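演讲备注:在车库里搭夹爪,先仿真再拧螺丝
2024-09-26,讲者 Joar Engström
分享 142 评论 10
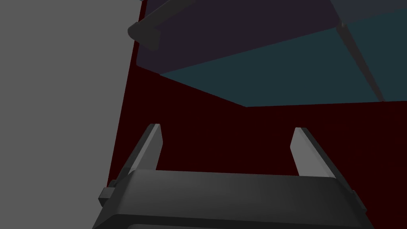 开场别超时。先说为什么不直接上实机。五月份那次,我在家里的台子上试抓,手指撞桌面,断了一根打印件,重打等了一个晚上。从那以后规矩改了:新动作先在仿真里跑,跑顺了再碰真家伙。

项目名 Planus。就是个家里的小工程,机械臂是二手的,夹爪两根手指自己改。(问一下台下谁打过柔性料,举手,别聊太久)

仿真部分,快讲:
- 场景越简单越好。纯色面,没贴图,光也暗,够用。我一开始花了两个周末调材质,白费,抓取成功率一点没变
- 手指张到最大,从这个姿态开始。每轮都回这里,不然误差会攒起来
- 每改一次参数跑 200 轮。少了看不出差别,多了我要睡觉

坑,重点讲这段:
摩擦系数。仿真里默认值太高,啥都抓得住,实机上一抓就滑。后来调低,再给指垫贴硅胶片,两边才对得上。
手眼标定。偏了 4 毫米,找了三天,最后发现是支架螺丝没拧紧……(停一下,等人笑)
碰撞模型。别用原始网格,慢死。简化成凸包,速度一下就上来的。

控制板用 Hunel,接线图放在 Leltotbridge 共享工坊的公共盘里,要的自己拷。Eide 那块板子也试过,驱动装不上,放弃,不展开讲。

有人会问预算:主要花在电机上,其他都是边角料。具体帐单会后再说。

如果时间够,放实机录像,抓杯子那段,声音关掉,风扇太吵。时间不够就跳过,直接讲下一步:
手指要加力传感,先在仿真里加噪声试,再买件。指垫换个薄一点的形壮,现在这版抓扁的东西不行。

提问。话筒记得还给前排。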